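Wanted: two part-time table and dish hands at Penmont, Nundside

Hello, and thank you for stopping to read this! We are a small dining room and tea counter on the Nundside road, and we're looking for two people to join us for the after-lunch shift, when the tables get cleared, the dishes get stacked and everything is wiped down for the evening. It's quiet, steady work, and I've always thought it the nicest part of the day, though I know not everyone feels that way about crumbs.

Most of the job is surfaces. Ours are white, and white keeps no secrets. A wipe down the middle is easy enough, but the little dark specks and the dirt along the trim need a second pass with a damp cloth, and we'd love someone who goes back for them without being asked.

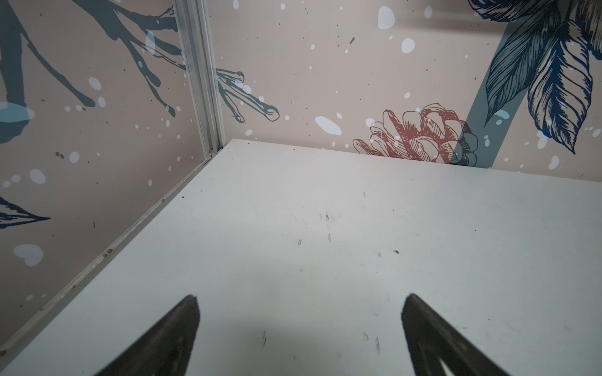 White tabletop with a few specks and smudges, and more along the edge trim.

After that come the dishes. We clear the small ones first and then the plates, which we stack on trays and carry over to the sink. Please don't build the stack too high (we'd so much rather you made two trips). If you like a bit of company while you work, there's a bullfinch on the wallpaper and plenty of branches and pine cones to look at. 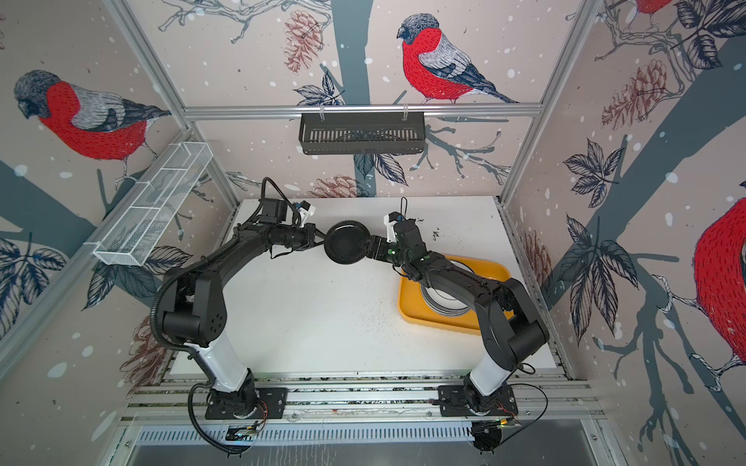
Tadeusz Mazurek says he came for one month and stayed for three winters, and that his best advice is to wipe toward yourself and do the floor last, or you'll be doing it twice.

Shifts are 15 hours a week, split however the two of you can agree between you. You don't need experience, just patience and comfortable shoes. On a busy day we wash about 300 plates, so it does add up, and we make sure there's a hot meal for you before you start.

To apply, write a few lines to Jarosław Czarnecka at the Penmont counter, or drop in any afternoon once lunch is over. Tell us which days suit you and when you could begin. We'd like to have both people settled in before the end of March.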